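# Can a machine clear your table yet? How to find out with a plate of fruit

Short answer: bits of it. Longer answer is the rest of this page.

People keep asking us if there's a machine that'll do the washing up, put the shopping away, tidy the table. Then they send a link to a clip. The clip is always one object, one table, good light. Fine, but what you want to know is whether it'd cope with *your* table. So you test it. You need a plate, a cloth, a bowl's worth of fruit and veg and a spare afternoon.

Start by doing the chore yourself with grippers in your hands. Two flat fingers each side, no thumb, no feel. Do that before you go anywhere near an arm. You'll learn more about the job in ten minutes of fumbling than from any spec sheet.

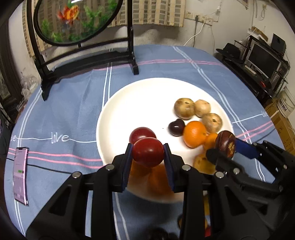 **Samham, 7th August**

Tomato first. Always tomato first. Glossy, round, gives a bit if you overdo it, and it's the one everybody worries about. Held between the pads just clear of the plate, which is as high as you want it. Any higher and a drop matters.

The rest of this is in the order you'd do it.

## What you need

- A table. Round is awkward for an arm, which is a good reason to use one
- A patterned cloth. Don't iron it
- A big white plate
- Mixed round things: tomatoes, potatoes, mandarins, a plum or two, anything small and odd
- 2 hand-held grippers with soft pads
- Somewhere to write down what happened
- An arm, if you've got one. If you haven't, stop after step 4, you'll still get something out of it

Leave the table how it is otherwise. If your phone lives there, leave your phone there. There's one on our cloth, and an ornamental screen with a goldfish on it standing behind the plate, and the machine has to not hit either. That's part of the chore. A cleared table isn't a table anyone has.

## Step 1. Say what "done" means

Write it down first. Otherwise you'll be generous later, everyone is.

Ours for this one:

- every piece on the plate
- nothing on the floor
- nothing split or bruised
- plate hasn't been shoved along
- nobody helped

That last one catches most demos out. A nudge with a finger counts as help. So does turning the plate round so the arm can reach.

## Step 2. Set the pile

Don't line things up. Tip them out and leave them where they stop, within reason. You want pieces touching, pieces half hidden behind other pieces. You want two that look alike next to each other, and something that looks different but is the same size.

Potatoes and pale fruit are good together. Under a kitchen light they go much the same colour and the vision side gets in a muddle. Dark plums are worse, they go nearly black and the edges disapear.

Keep a spare pile for later. You'll want to redo the layout and you won't remember it, so take a picture from directly over the plate before each go.

## Step 3. Do it by hand, no grippers

Yes really. Once. Time it. It'll be embarrassingly quick and that's your baseline.

Watch what your other hand does. Most people steady the plate without noticing. Most people also pick up two small things at once and roll them into the palm. No machine we've tried does that.

## Step 4. Do it with the grippers

One in each hand. Rules:

- only the pads touch the food
- one piece per grip
- no scooping against your sleeve
- if you drop it, leave it, carry on, come back

Things you'll find out, in no particular order:

**Round things squirt.** Close off centre and the thing shoots out sideways. Line the pads up with the fattest part, *then* close. People do this without thinking; an arm has to be told where the fattest part is, and it's often the bit hidden behind something else.

**The second gripper is for getting things out of the way** as often as for picking up. Two pieces wedged together, one hand eases, the other lifts. If your machine has a single arm it'll have to find another way and it'll be slow.

**Big fruit near the rim blocks everything.** Move it first even though it's the easy one. Leave it and you'll be reaching over it the whole time with the knuckles of the gripper knocking the pile.

**Anything with a narrow end.** Pear shapes. Pinch the fat end or it pivots.

**The cloth.** Fingers coming in low will pinch the cloth along with the fruit, and then the whole lot moves. Come in a bit higher than feels right.

Do it 3 times at least. First go is you learning the grippers, ignore that score.

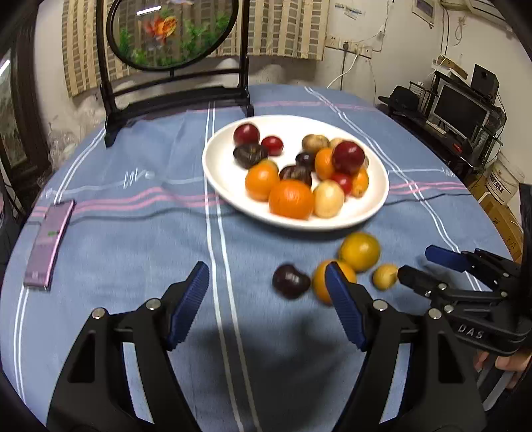

*Plate piled up, other pieces on the cloth in front.*

## Step 5. Change the layout

Now put some on the cloth as well as the plate. Totally different job. On the plate you've got a hard white background and an edge to work against. On the cloth there's stripes, there's lettering, there's folds, and nothing to stop a round thing rolling if you brush it.

Try a piece hard up against the plate rim too. One finger has to go between fruit and rim and there isn't room. By hand you'd just tip it with a fingertip. With grippers you push it away from the rim first, let it settle, then pick. Two moves for one pick. Write that down as two.

Stacked pieces: a big shiny plum sitting on top of the heap has to come off before anything under it gets touched. Obvious to you. An arm that picks "nearest clear object" might well go for the one underneath, because more of it happens to be showing, and down comes the lot.

## Step 6. Now the machine

If you've got one. We borrowed time on the Lanix arm at the Mamska workshop, one arm, soft pads, camera over the top. Ran 222 picks over the sessions. Of those, 200 went onto the plate and stayed there. Sounds great!

It isn't that great. The good ones were mostly single pieces with space round them. Nearly all the misses came from the same few situations:

- two dark pieces touching
- small thing behind big thing
- piece against the rim
- anything that had rolled since the last look

And slow. Not a bit slow. Make-a-tea slow. It looks, thinks, moves, looks again. Doing it by hand I'd finished and wiped down before it had got through the mandarins.

Also we set it up. Somebody put the table in the right spot, somebody sorted the light, somebody stood near the stop button the entire time. Count that person. If a machine needs a person stood beside it then the chore still takes a person.

When you run yours:

1. Same layouts as steps 4 and 5, from your overhead pictures
2. No restarts. If it stops, that's a miss
3. Leave the phone and ornaments where they were
4. Run one at night with the ordinary room light on
5. Score against your step 1 list, not how clever it looked

## Step 7. Write it up

One line per pick. Don't bother with a fancy form.

| Piece | Where | Result | Notes |
|---|---|---|---|
| tomato | plate, clear | ok | |
| plum | on top of pile | ok | slow to decide |
| potato | behind plum | miss | went for the plum again |
| mandarin | against rim | miss | pushed the plate |
| small yellow one | cloth | ok | second try, so really a miss |

That last row. Be strict. Second try is fine in a kitchen but score it seperately or your number means nothing.

## Shop floor version

Had a go at this for De Luca, who pack mixed boxes and wanted to know if they could stop doing it by hand. Same test, just swap the plate for the box. Box is harder in one way, the sides get in the way of the fingers. Easier in another: box is always in the same place, light's always the same, and nobody leaves a phone in it.

What we told them: one kind of thing at a time, coming down the line with gaps, yes, worth looking into now. Mixed, touching, ripe, no. Keep your packers. They've asked us back in September with a two-armed setup and I'll add to this page then if there's anything worth adding.

## So, which chores

Going only by what we've tried.

**Would let it have a go**
- single items from table to bowl
- the same item over and over
- sorting by colour where the colours are properly different

**With someone watching**
- tomatoes, soft plums
- mixed plate, not stacked
- cloth with a pattern on

**Not yet**
- piles
- anything near a glass
- whole table, start to finish, unattended
- folding the cloth afterwards. Please don't, we tried, it was a mess

## Odds and ends

Wipe the pads between sessions. Tomato skin leaves a film and your grip changes half way through without you noticing.

Swap out bruised fruit. A soft one behaves differently and you'll blame the gripper.

If the hand-held ones make your wrist ache, you're holding the handle too tight. Rest your elbow on the table edge.

Wobbly table? Leave it wobbly for the final run, fix it for the practice ones.

Kids are better at step 4 than adults. Let them do a round, then wash whatever they've handled.

Got a set of scores of your own? Send the table from step 7 and the overhead pictures and say what arm it was. Layouts where it failed are more use to us than ones where it didn't.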